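How to stop a table wobbling

Every table in Larnham wobbles. I have lived here long enough to have folded beer mats under most of them, and I can report that the beer mat is a fine short-term answer with a working life of one pudding.

What you need
A long spirit level, a pencil, a sheet of medium sandpaper, some stick-on felt pads and a second person who doesn't mind being told to lean on things. Everything bar the person came to less than a round of drinks.

1. Find out who is to blame
Turn the table a quarter turn where it stands. If the wobble stays with the same leg, it's the table. If it moves to another leg, it's your floor, and you may skip to step 4 feeling rather pleased with yourself.

2. Check the fixings
Get underneath with a torch. Most wobbles are a loose bolt where the leg meets the top. Nip each one up a little at a time, going corner to corner, then round again. Don't put your whole weight into it. I did that to an Ammann kitchen table and spent the evening picking bits of thread out of my jumper.

3. Find the short leg
Stand the table on the flattest bit of floor you own. Press on each corner in turn. Slide bits of card under the leg that lifts until the rocking stops, then measure the card. Mine came to 2 mm, which is nothing at all until there's soup involved.

Stick a felt pad of that thickness under the short leg. Resist the saw. People who saw the long legs end up with a coffee table.

4. If it's the floor
Fit screw-in feet. I used the Drolleo ones, which went in without a fight and can be wound up or down by hand. Wind each one until it just touches, then try the level lengthways and across.

5. Long tables
Anything with a top much past 900 mm can sag or twist as well as rock, so check the level in the middle too.

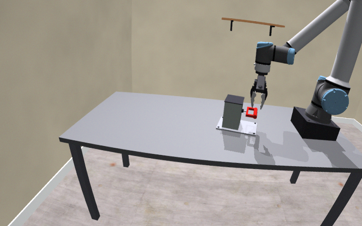
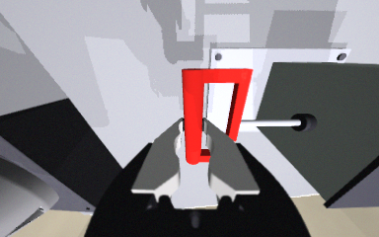

A twisted top wants a rail underneath. Cut a straight length of timber, clamp it across the underside and screw it in from below, using screws shorter than the rail and the top put together. Measure that twice. The Elano desk in my back bedroom has a neat row of screw points coming up through it where I measured once.

Leave it overnight, then do the corner test again at breakfast with a full mug. If the tea stays put, throw away the beer mats. I kept one for the chair.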